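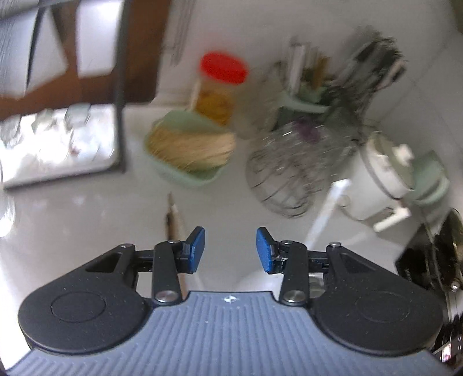
本讲讨论停车违章通知书的送达、登记保有人的责任推定以及异议程序。停车案件标的不大，但证据问题相当集中，主管机关与当事人往往都只有几张照片可用，照片拍得好不好，直接影响事实认定。光滑表面的反光即属常见干扰，图中白色台面在左侧来光下泛出的亮光，与挡风玻璃上遮住停车凭证字迹的反光属同一类现象，阅卷时应当区分“照片上看不见凭证”与“车内没有凭证”两种陈述。前者是对照片的说明，后者是对事实的主张，通知书如果只写后者，卷内就应当有能够支持它的其他材料。

课程名称：道路交通行政程序
讲次：停车违章通知与异议
授课单位：Yurchenko行政法培训中心
讲义修订日期：2021年1月26日

一、适用范围

本讲义以Coltbridge市停车管理规则（以下称“规则”）为教学依据，适用于该市公共道路、市属停车场及委托管理的路侧车位。Starurside区的路侧车位由Drindier停车服务公司受托巡查，巡查员可以采集证据、张贴告知单，但无权作出处罚决定。处罚决定由市交通处以自己的名义作出，并承担相应的答辩责任。

私人停车场内发生的收费争议不在本讲范围之内。此类争议以停车合同为基础，经营者寄出的付款函无论外观如何接近官方文书，性质上仍为民事催告。学员在接待咨询时，应首先查看文书的签发主体和所引依据，再判断应走何种程序。文书抬头只有公司名称、未载明交通处案号的，一般应按民事催告处理。

在校园、医院及公用事业单位院内划设的车位，须查明土地管理人与交通处之间有无委托协议。协议未公布或者未在入口处设置告示的，委托管理关系对驾驶人不发生效力。

二、基本概念

告知单。巡查员在现场放置于车辆上的书面材料，载明车牌号、地点、时间和涉嫌违反的条款。告知单的作用在于使驾驶人及时知悉情况，并给予其主动缴纳的机会。告知单本身不产生异议期间的起算效果，车主遗失或者未见到告知单，也不影响后续程序。

通知书。交通处依登记资料向保有人寄送的正式文书。通知书应当记载事实、依据、金额、缴纳方式和异议途径。缺少异议途径记载的，通知书仍然成立，但异议期间不开始计算，至补正后的通知书送达时为止。

登记保有人。违章发生时在车辆登记簿上载明的自然人或法人。保有人与所有权人、驾驶人可以分属三方，例如融资租赁车辆的所有权人为出租公司，保有人为承租人，实际驾驶人则可能是承租人的雇员或亲属。

指明驾驶人。保有人以书面方式提供实际驾驶人的姓名和可送达地址。只提供姓名而无地址，或者地址经查证不能送达的，视为未指明。

停车与临时停靠。规则以驾驶人是否离开车辆、能否立即驶离作为主要区分标准。发动机是否运转只是辅助情节，开启危险警示灯也不能使停车行为转化为临时停靠。装卸货物期间驾驶人短暂离开驾驶座，仍处于可以看管车辆的距离之内的，按临时停靠处理。

三、普通程序的金额

路侧车位未缴费或者超时停放，适用简易金额110元。占用消防通道、无障碍车位或者公共汽车站区的，不适用简易金额，由交通处按情节裁量，单次上限为1,000元。上限针对单次行为，拖移费和保管费另行计算，不得并入处罚金额，也不得在通知书中以一个总数列出。

同一车辆在同一车位连续停放而未移动的，原则上按一次行为处理。间隔多久可以重新认定，实务中曾有不同做法。现行做法以是否跨越一个新的收费时段为准，并要求后一次巡查单独拍照，不得沿用前次照片。巡查记录须注明车辆位置未变或者已变的判断依据，通常以气门嘴位置或者轮胎与标线的相对位置作对照。

裁量时可以考虑的因素包括占用时间、是否实际妨碍通行、既往记录以及驾驶人到场后的配合情况。保有人的收入状况在简易金额中不予考虑，在裁量金额中可以经申请予以考虑，由申请人提交证明。既往记录只计入已经生效的决定，正在异议或诉讼中的案件不得作为从重依据。

四、送达

送达是整个程序中最容易出现瑕疵的环节，学员应当按照下列顺序核对卷宗。

先核对地址来源。通知书应寄往登记簿所载地址。保有人迁居后未办理变更登记，寄往旧地址的通知书原则上产生送达效力。但交通处从其他案件中已经知悉新地址的，不得以登记簿未变更为由仅向旧地址寄送。所谓“已经知悉”，以新地址进入本处案件系统为准，其他部门掌握的资料不当然归于交通处。

再核对送达方式。普通邮寄的，由交通处对寄出和到达承担说明责任；挂号邮寄的，以签收日为送达日。收件人未领取的，保管期届满之日视为送达，但以投递人员留有领取通知为前提。保有人登记地址在境外的，应当查明当地是否允许直接邮寄，不允许的须经主管机关转递。由此产生的延误不归于保有人。

最后核对收件人。通知书寄给法人的，应寄往登记住所。由前台人员签收的，送达有效，法人内部未及时转交属于其自身的管理问题。寄给自然人而由同住成年家属签收的，同样有效；由邻居代收的，须有保有人的书面委托。

当事人主张未收到通知书时，单纯否认在普通邮寄的情形下已足以使交通处负担说明义务。交通处可以用寄送清单、退件记录或者当事人后续行为加以说明。当事人已按通知书所载案号缴款的，通常可据此认定其已收到。

五、异议期间

异议期间为33日，自送达次日起算。期间末日为星期日或者法定假日的，顺延至下一个工作日。每年12月的年终停办日由交通处另行公告，公告的停办日按假日处理。

以邮寄方式提出异议的，以寄出日为准；以电子表单提出的，以系统接收时间为准。当事人使用普通电子邮件提出异议，交通处应当提示其补办签名或者改用表单。当事人在收到提示后及时补正的，以首次邮件到达之日作为提出日。

电话陈述不构成异议。接线人员应当在来电登记中写明已告知当事人须以书面提出，登记缺漏且当事人能够说明通话时间和内容的，可作为恢复期间的理由之一。

恢复期间须同时具备2项条件：迟误由不可归责于当事人的原因造成；当事人在障碍消除后不迟延地补行异议。住院、自然灾害、邮政中断一般可以认定。旅行和工作繁忙一般不予认定。事先已知悉程序正在进行而长期外出的，当事人应当安排他人代收邮件，对此审查尺度较严。

六、保有人责任的推定

规则推定登记保有人为违章停放时的驾驶人。推定的理由在于车辆停放时驾驶人多不在场，巡查员无从查明其身份。该推定可以推翻，保有人可采用的途径主要有三种。

其一为指明驾驶人。指明应当在异议期间内作出。被指明者收到新的通知书后，享有独立的异议期间，其是否承认驾驶并不影响保有人责任的解除，但保有人故意作虚假指明的除外。

其二为证明车辆脱离控制。被盗、被他人未经许可使用的，应提交报案回执或者其他同等材料。报案时间晚于收到通知书的，不当然否定其证明力，应结合保有人何时能够发现车辆失去控制加以判断。

其三为证明登记资料有误。车辆已在违章日前转让而受让人未办理登记的，保有人应提交载有交付日期的合同或者交接单。仅有转账记录、无法看出交付日期的，通常还须补充其他材料。

近亲属关系不免除保有人的说明负担，但保有人可以拒绝指明近亲属。拒绝指明的后果是推定继续有效，保有人自行承担金额，交通处不得因其拒绝而提高金额。这一安排仅适用于停车案件，行驶中的违章以驾驶人个人责任为原则，另有专讲。

企业车辆应当备有使用登记簿。未备登记簿而致无法指明驾驶人的，由企业承担责任。交通处可以责令其在一定时期内设置登记簿，责令决定须单独作出并说明理由，不得写入缴款通知。

七、照片证据的审查

停车案件的照片一般应当能够说明车牌、车辆与标线或标志的相对位置以及拍摄时间。三者不必出现在同一张照片中，但各张照片之间应有可以辨认的连接点，例如同一处路面修补痕迹、同一根灯杆或者同一个门牌。

时间记载以设备时钟为准。Drindier公司的巡查设备每次交班时校时，校时记录随卷移送。卷内无校时记录的，时间记载的证明力降低，尤其在超时幅度很小的案件中，不宜单凭照片时间认定。

标志是否可见应从驾驶人驶入方向判断。巡查员由人行道一侧拍摄的标志照片，不能说明驾驶人在车行道上能否看到标志。树枝遮挡、标志转向、临时施工围挡，均应由交通处调取同日或相近日期的道路养护记录核实。

当事人提交的照片与巡查照片适用同样的审查标准。手机照片的文件信息可以修改，不得仅因其可以修改即予排除，也不得仅因其有时间信息即予采信。事后补拍的现场照片可以用来说明固定设施的位置，不宜用来说明违章当日的光线和遮挡情况。

停车凭证已购买但放置不当的，区分两种情形。凭证滑落、反置而能够事后提交原件，且所载时间覆盖巡查时间的，金额可以减免。凭证不载车牌号的，当事人还应说明该凭证用于本车。通过应用程序缴费而误输车牌一位字符的，按已缴费处理，但误输结果恰为他人有效车牌且该人已因此受益的，须先行核实。

八、异议书的写法

异议书无固定格式，应包含案号、异议人姓名和地址、请求事项、事实与理由以及签名。请求事项宜写明是撤销、变更金额还是分期缴纳。只写“不服”而未附理由的，异议成立，交通处应给予补充理由的机会。

事实部分按时间顺序叙述，避免评价巡查员的动机。下面一段文字可供参考：

“本人为上列车辆登记保有人。通知书所载时间，车辆停放于Starurside区路侧收费车位，停车凭证置于仪表台右侧，所载有效时间覆盖巡查时间。随函附凭证原件复印件，原件可随时提交核对。请求撤销通知书。”

该段陈述了身份、地点、凭证位置和请求，交通处据此即可展开核查。附件应逐件编号，正文引用时写明编号。外文材料由交通处决定是否要求翻译，短小且内容明白的票据一般免于翻译。

代理人提出异议的，应附委托书。委托书未随异议书提交的，由交通处指定期限补交，期限内补交的，异议自始有效。

九、审查与决定

交通处收到异议后，由未参与原通知书制作的人员审查。审查人员可以维持、撤销或者变更。变更不得加重异议人的负担，新发现的其他违章应另立案件。

决定书应当回应异议人提出的主要理由。套用统一文本而未涉及具体理由的决定，在诉讼中常因说理不足被发回。若照片是唯一证据，决定书应当逐张说明其所证明的内容，并附清晰副本供异议人查阅。

异议审查期间，缴款义务暂停，但不影响当事人先行缴纳。先行缴纳不视为承认，撤销后应予退还，退还款项不计利息。当事人撤回异议的，通知书自撤回之日起生效，缴款期限重新起算。

对异议决定不服的，可以向管辖法院起诉。法院仅就已经提出的异议事项和依职权应审查的程序事项进行审理，故异议阶段遗漏的送达瑕疵仍可主张，遗漏的减免请求则一般不再受理。

十、课前准备

学员应当携带规则文本，并预先阅读随讲义发放的两份匿名卷宗。甲卷涉及融资租赁车辆的保有人变更，阅读时请留意登记日与交付日的先后。乙卷涉及旧地址送达，请将寄送清单、退件记录和领取通知按日期排列，并标出异议期间的起算点和末日。

分组讨论以乙卷为主，各组分别代表交通处和异议人，书面意见限一页，于课程开始前交至Yurchenko行政法培训中心教务台。卷宗材料课后收回，不得复印或者拍照留存。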